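Início | O clube | Atas | Calendário | Classificados | Contactos

Ata da reunião de março, Clube de Aceleração de Travasum

Começámos às 21h10, com dez minutos de atraso por minha culpa, que fiquei retido atrás de um camião na descida de Mindaleo sem um único sítio para ultrapassar. Fica escrito antes que alguém mo lembre outra vez. Coube-me fazer a ata, como de costume, e como de costume vai à minha maneira; quem quiser correções que mas mande por mensagem até sábado.

1. Ata anterior

Lida na diagonal e aprovada. Pediram-me que emendasse uma coisa: o arranque cronometrado de novembro foi feito com pneus de estrada e eu tinha escrito semi-slicks. Está emendado. A diferença é enorme para quem fez o tempo, e percebo perfeitamente a irritação (eu também ficava assim!).

2. A pista de Mindaleo

Foi o ponto que nos levou mais tempo. O aeródromo de Mindaleo respondeu finalmente à nossa carta e a resposta é boa, ou quase boa. Cedem-nos a pista velha para o dia de aceleração, com 1293 metros de asfalto, dos quais querem deixar livre toda a ponta norte por causa do acesso dos bombeiros. Feitas as contas no quadro, sobram-nos 900 metros para arrancar e travar. Para o quarto de milha chega, só que a zona de travagem fica mais curta do que eu gostava, e disse-o logo.

Fui lá a pé no mês passado, de ponta a ponta, a olhar para o chão como quem perdeu as chaves. O asfalto está são até à segunda placa. Depois há uma junta transversal que se sente nos pés, e a cento e muitos à hora imaginem o que se sente no volante. Propus encher a junta com massa a frio e passar-lhe o cilindro duas vezes. Houve quem quisesse simplesmente recuar a partida para a junta ficar a meio da travagem, e eu acho isso uma péssima ideia: é precisamente onde os carros vão com a frente carregada e a traseira leve.
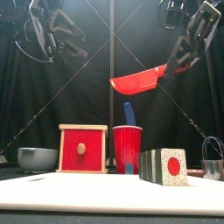
Uma voz lá de trás perguntou se não era mais sensato correr só o oitavo de milha e deixar-nos de aflições, que os carros de rua se cansam menos e o público vê mais passagens por hora. Acrescentou que em Drundov se faz assim há anos e que ninguém volta para casa a queixar-se da distância.

Confesso que fiquei a pensar nisso. O meu coração é do quarto de milha, toda a gente sabe, mas com 201 metros de corrida a conta da travagem fica folgadíssima e nem precisávamos de discutir a junta. Discutimo-la na mesma, claro. Acabámos por votar: oitavo de milha para os carros de série e para os clássicos, quarto de milha só para a classe aberta, e esta apenas se a junta estiver arranjada e vista por nós antes do dia. Aprovado com dois votos contra, que ficaram registados a pedido dos próprios.

3. Inspeções técnicas

No ano passado a fila da inspeção chegou ao portão e houve gente a perder a primeira ronda inteira. Não pode ser. Ficou assente o seguinte:

- A inspeção abre às 7h30 e fecha às 10h, sem repescagens.
- Bateria presa a sério. Elásticos de bagagem não contam, por muito grossos que sejam.
- Tampões de roda fora, todos.
- Capacete com etiqueta legível. Se a etiqueta saiu na lavagem, paciência.
- Depósito de recuperação do óleo obrigatório na classe aberta.
- Cintos sem cortes nem fios puxados.

Discutiu-se também o extintor dentro do carro. Eu era a favor de o tornar obrigatório para todos, mas reconheço que um extintor mal aparafusado num utilitário é mais perigoso do que não ter nenhum. Fica obrigatório na classe aberta, com suporte metálico, e recomendado nas outras.

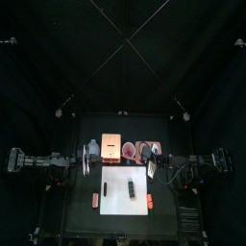

Boletim n.º 194, pág. 8

4. Cronometragem

As células antigas estão a dar as últimas. Na prova de outubro tivemos três passagens sem tempo e uma com um tempo tão bom que o dono do carro ainda hoje o defende (foi anulado, e continua anulado). Pedimos orçamento à Kershaw para um conjunto novo, com pórtico de partida, células de pré-posição e painel de chegada. O preço é puxado. Alugar para um fim de semana sai muito mais em conta e o transporte vem incluído até Mindaleo, de maneira que este ano alugamos e em dezembro voltamos a fazer contas.

Quis saber se o material da Kershaw mede o tempo de reação em separado do tempo de pista, que é a discussão eterna no café depois de cada prova. Mede, e imprime as duas coisas no talão. Maravilha! Vai poupar-me meia dúzia de discussões por tarde, pelo menos.

Falta resolver a energia. O hangar tem uma tomada trifásica, mas fica do lado errado da pista e atravessar cabos por cima do asfalto está fora de questão. Levamos gerador, pousado atrás dos fardos, com lona por cima se chover. O combustível do gerador é por conta do clube.

5. Classes e inscrições

Mantêm-se três classes: série, clássicos e aberta. Apareceu uma proposta para criar uma quarta, só para elétricos, e tivemos aqui vinte minutos animadíssimos. Um lado dizia que um elétrico familiar sai da linha e arruma com qualquer carro de série preparado, e que assim a classe perde a graça. O outro lado dizia que um carro de série é um carro de série, tenha lá dentro o que tiver. Eu, que guiei um elétrico emprestado uma tarde e saí de lá com o pescoço dorido, estou mais com os primeiros. Não houve maioria. Este ano correm na série, com classificação à parte no papel afixado, e vemos quantos aparecem.

Inscrição com desconto para quem pagar antes do fim de abril. Passageiros, nenhum, em classe nenhuma. Voltou a pedir-se uma exceção para filhos maiores e voltou a recusar-se.

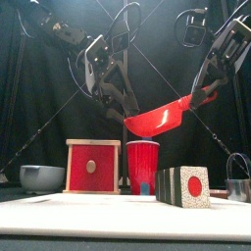
6. Ruído e vizinhança

A aldeia junto ao aeródromo aceita bem a prova desde que haja silêncio na hora de almoço. Motores desligados entre as 12h30 e as 14h, aquecimentos incluídos. No ano passado houve um senhor carro a ser afinado à uma e um quarto, toda a gente sabe qual, e não quero voltar a pedir desculpa à porta de ninguém. Quem ligar o motor nesse intervalo perde a ronda seguinte.

Os folhetos para as caixas de correio ficam comigo. Preciso de companhia para os distribuir, que as ruas de cima são a pique.

7. Outros assuntos

Os autocolantes do ano passado sobraram e vão ser usados na mesma, que a data não se lê de longe. Pediu-se música mais baixa junto à grelha. Alguém deixou uma chave dinamométrica na minha carrinha depois da última saída a Drundov; está guardada e oleada, venham buscá-la.

Ficou por tratar o seguro dos espectadores, à espera de uma segunda proposta. Passa para a próxima reunião como primeiro ponto, antes de nos pormos todos a falar de pneus.

Fechámos às 23h40. A próxima é em abril, no mesmo sítio e à mesma hora, e eu vou sair de casa mais cedo.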